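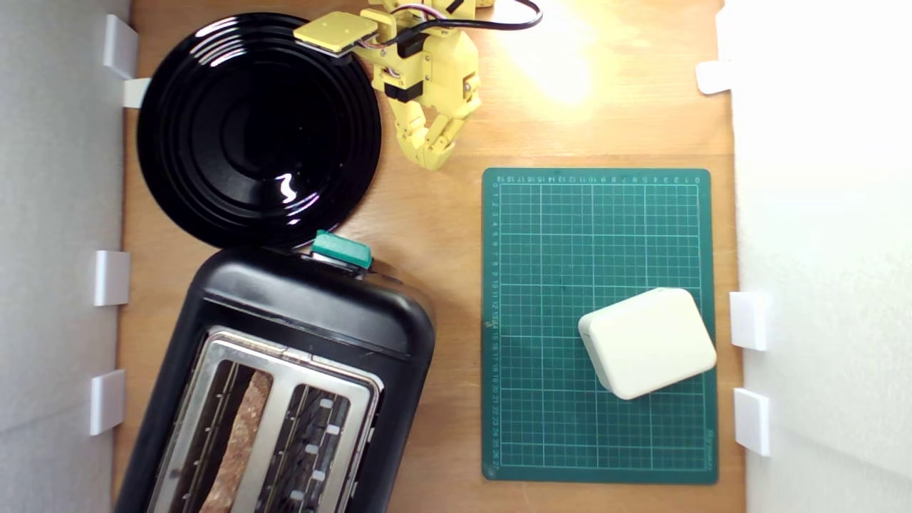

Cell 2, overhead view, arm parked over the gap between plate and mat.

Ticket 149
Site: Odulstead workshop
Machine: Zosik arm, cell 2 (toast bench)
Opened: 8th September
Status: open, watching
Priority: was "urgent", changed to "normal" after breakfast

Fault as reported

"Arm keeps missing the toaster." That was the whole report. I have asked before for a bit more, such as which way it misses, and by how much, and whether the toaster was where it is supposed to be. The reply to that was "it misses downwards", which did at least turn out to be a clue.

What the arm should do: come down from the top end of the bench, close on the slice, lift, swing to the plate, let go. The lever is a separate routine and has its own ticket, 108, which I am pretending not to see.

First look

Bench as found: plate top left, toaster below it, cutting mat on the right with the cream box sitting on it. A slice in the left-hand slot, right-hand slot empty. Arm parked with the fingers curled in and nothing in them. All joints answered when called. No error lights, no error messages, nothing in the log except a polite note that every pick had been completed. As far as the controller is concerned we have been running a flawless toast service.

Ran the pick at quarter speed. Fingers came down on the steel between the slots, closed on air, went up, crossed to the plate and placed the air on it with great care. Log says "pick complete". Ran it again and got the same thing in the same spot, so whatever it is, it is repeatable, and I can live with repeatable.

Things tried, in order

1. Turned it off and on. No change, but it has to be in the ticket or somebody asks.

2. Re-homed all joints. No change.

3. Checked the cable loop at the top of the arm in case it was tugging at full reach. It has enough slack. Pushed the connectors in anyway. No change, though I felt better.

4. Screws on the arm segments. One at the shoulder took nearly a quarter turn. Marked it with a pen so we can see if it walks again. Pick height improved slightly, sideways error as before.

5. Checked the toaster against the saved position in the cell file. The saved position has it square to the left wall. The toaster on the bench is at an angle. The cell file was last touched in February, and I would guess the toaster has been picked up, emptied and put down by eye a good many times between then and now.

6. Squared the toaster up and ran the pick. Fingers landed over the left slot and gripped the slice by its top edge. Lifted it, dropped it halfway to the plate. Progress.

At this point the slice had been handled enough and was retired.

Gripper

The dropping is a separate matter from the missing, so I have put it under its own heading before somebody merges them. Closing force is set as a percentage in the cell file and ours was already at 100, so there was nothing to be had by turning it up. Wiped the inside faces of the fingers, which had a film of butter on them. There is no butter anywhere in this routine. Grip better at once.

To check the fingertips meet evenly I needed something narrower than bread, so I unplugged the toaster, left it to cool, turned it on its side and used the bar in the side opening as a target.
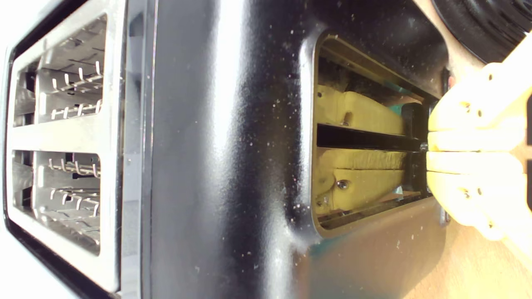
Fingertip check with the toaster on its side. Both tips come together at the bar.

Tips meet at the bar without one leading the other, near enough that I am not going to touch the finger linkage. Ran the close and open a dozen or so times and they came back to the same place.

While I was there: the edge of the lower yellow block inside is fraying. I don't know if that is new or if it has looked like that for years, as I can't find an earlier photo. Please don't poke it, with the arm or with anything else. Have asked Lombardi for the price of a replacement toaster and been told to expect an answer. The housing is also covered in crumbs. A brush lives in the drawer under cell 1.

Cell file

Taught the toaster position again from scratch with it back the right way up, and saved it under today's name. The old one is kept as "toaster_old". There was already a "toaster_old" and a "toaster_old_real", and I have left those two alone out of respect.

Also dropped the lift speed between toaster and plate by a third. Rurnia asked for it faster last time. They can have it faster or they can have the toast.

Result

Ten picks with fresh bread: eight on the plate, one on the rim and slid off, one folded in the fingers (soft loaf, my fault). Before the work it was none out of ten, so I am calling that a repair.

Still to do

- Some way of locating the toaster so it goes back in the same place. Two strips of tape on the bench would do until somebody prints a proper stop.
- The controller should not say "pick complete" when the fingers have closed all the way on nothing. It knows how far they closed. Raised with Zosik support, waiting.
- Look at the pen mark on the shoulder screw next week.
- Ticket 108.

Update, same afternoon

Reopened by the late shift: "Arm missing the toaster again." Went down. Toaster had been moved to get at the socket. Moved it back, put the tape down, wrote TOASTER on the tape. Six picks, six on the plate. Leaving this open until the tape has survived a weekend.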